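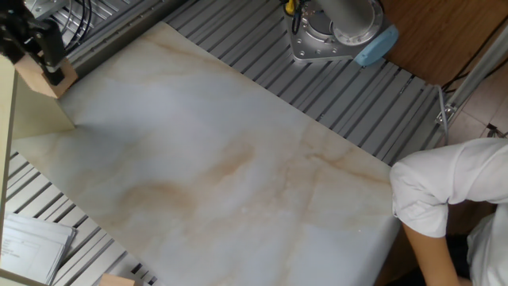
How to Clean and Care for a Marble-Look Tile Top

by Shiuli Talukder

My aunt in Wamusdale scrubbed everything with vinegar, and for years I did the same, until I dulled a real marble windowsill and had to look at it every morning. So before anything else, find out what you own. Marble-look porcelain shrugs off most kitchen spills, while true marble hates lemon, vinegar and tomato. If you can't find the paperwork, treat it as the fussy kind (it's no extra work, I promise!).

What you'll need

Two soft cloths, a bowl of warm water, a few drops of plain dish soap, and a dry towel you don't mind getting grubby.

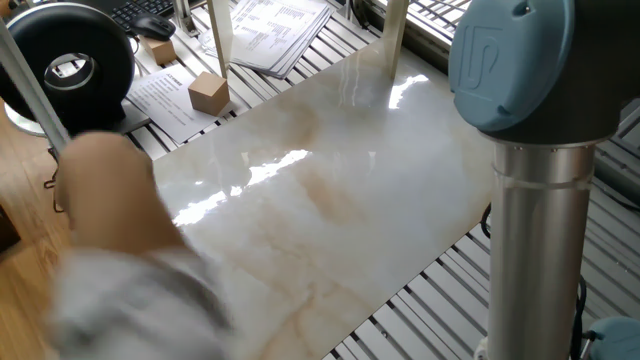
Reading time: 2 min | 25 October 2021

Step 1. Brush off the crumbs first. Grit under a wet cloth can scratch a glossy finish.

Step 2. Wipe with the soapy cloth, well wrung out, working from the back toward you.

Step 3. Go over it again with clean water. Soap left behind dries into that cloudy film everyone blames on the tile.

Step 4. Dry it right away, then crouch down and look across it toward a window. Streaks you'd never notice from above show up beautifully, and a quick buff takes care of them.

For dried-on candle wax, my friend Arif Roy swears by an old plastic library card, held nearly flat, and I've come around to it too.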